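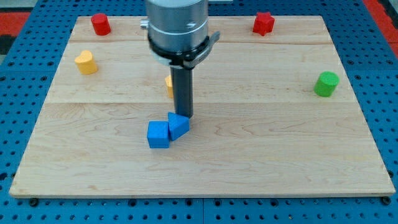

Chapter 7
What Does a Success Rate Measure?

Papers on robot pushing like to open with a big number. Floarea Onu's team at Olura trained a policy on 2000 pushes and reported that it followed spoken commands such as "move the star to the heart" in 119 of 200 trials. Is that good? You can't tell yet. Who decided that a block was close enough? Were the starting layouts drawn at random, or picked by someone who knew which ones worked? How often would a blind push have done as well?

In this chapter we take the Olura result apart and score it again under stricter rules. Keep a copy of Table 7.1 at hand. We begin with the word "trial," which the authors use in two different ways.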